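Notebook, August - obituary archive, matching run on the Trekstead papers
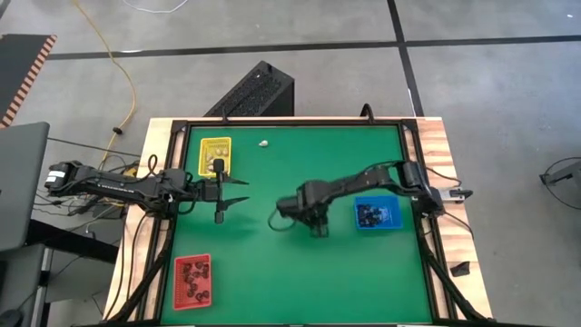

Reply from Irgate came in at 1130, before I had written anything down: they think the survivor lists are the best part of the data and want us to link families on them first. A notice that gives the parents' towns, they say, will nearly always find its siblings' notices too.

I doubt it. I read 138 notices from the Caputo funeral home batch this morning and the survivor lists are the loosest thing in them. Cousins get a number, grandchildren get a number, sometimes a dog gets a name. Stepchildren are in or out depending on who phoned it in. "Predeceased by" is missing from 29 of them, and I don't believe for a minute that those people had no dead relatives.

Ages are no better. Where the notice gives a birth date and an age I checked one against the other, and 5 don't agree. Could be typing, could be the family. I left them as printed and put a flag in the margin column. Please don't fix them in the master sheet - we agreed on this in the spring and somebody did it anyway.

Towns: Skeltard's place-name tool is supposed to sort out "of Trekstead" from "formerly of Trekstead." It reads both as current address. Their notes claim this was fixed. I ran the same notices twice and got the same wrong answer twice, so I'm back to doing it by hand.

Also not sold on using "unexpectedly" and "after a long illness" as a cause field. That is family wording, or the funeral home's stock wording, and the Caputo notices lean on about three phrases in total. I'd keep the phrase as text and leave the cause blank.

For Irgate: will try their linking on the Caputo batch only, surnames plus parents' towns, no cousins. If it pairs up strangers I'm dropping it.

Still to do: maiden names in parentheses, and the notices printed twice with different service times.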